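# Cloth-backed letter display

A **cloth-backed letter display** is a temporary sign made by fixing separate cut-out letters to a hanging sheet of fabric. It is used in classrooms, at parties, on fair stands and in small studios, mostly where paint or adhesive cannot be applied to the wall itself. The cloth serves as both support and background, and the whole sign can be taken down in one piece.

## Construction

A display has three parts: the backing, the hangers and the letters.

The backing is usually cotton, felt or a polyester blend. Dark colors are common, as they hide pin holes and give good contrast with pale or bright lettering. Cloth stored folded keeps a grid of creases that will show under side lighting. Pressing from the reverse removes most of them – steam alone is less effective on heavy weaves. Backings kept on a cardboard tube do not develop the grid.

Hangers are spring clips, binder clips or curtain rings with teeth. Spacing depends on the weight of the cloth. Wide gaps between clips cause the top edge to sag, and the sag pulls the upper row of letters out of line. The usual correction is to add a clip at the lowest point of each dip before the letters are fixed.

Letters are cut from foam sheet, cardboard or felt. Thick material casts a small shadow and reads well from a distance, but needs longer pins. Thin card is lighter and tends to curl at the corners. 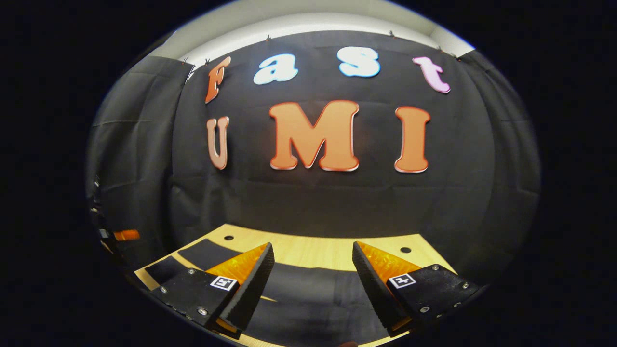
Outlined letters are cut in two layers, with the lower layer slightly larger so that a border of a second color remains visible on all sides. The border may also be printed. A pale outline separates a mid-toned letter, such as orange or pink, from a black ground.

## Layout

Short words are set in one or two rows. Where there are two, the row meant to be read first from across a room is given the larger letters, whatever its position. Rounded typefaces tolerate uneven placement, and letters may be tilted or set slightly off the baseline for an informal effect. Capitals with flared ends show any lean more plainly and are normally hung with a plumb line.

Equal spacing between the edges of letters does not look equal to the eye. Round and open shapes appear farther apart than straight ones. In her handbook *Zalska*, Laine Butkienė recommends placing the first and last letters of a row, then the middle ones, and moving each by no more than 2 cm at a time.

## Side panels

Displays in open rooms are often enclosed by curtains to the left and right. The panels block stray light and cover the cut edges of the backing. Gray is preferred to white because it reflects less onto the cloth.

## Commercial kits

Ready-made kits appeared as a sideline of the party trade. The Homamia kit contained a folded backing, 11 clips and a set of 26 capitals. Gadier sold lowercase sets separately. Poppy Bickerstaff, reviewing both, found the Homamia clips too weak for felt and advised replacing them.

## See also

- Bulletin board
- Felt board
- Pennant banner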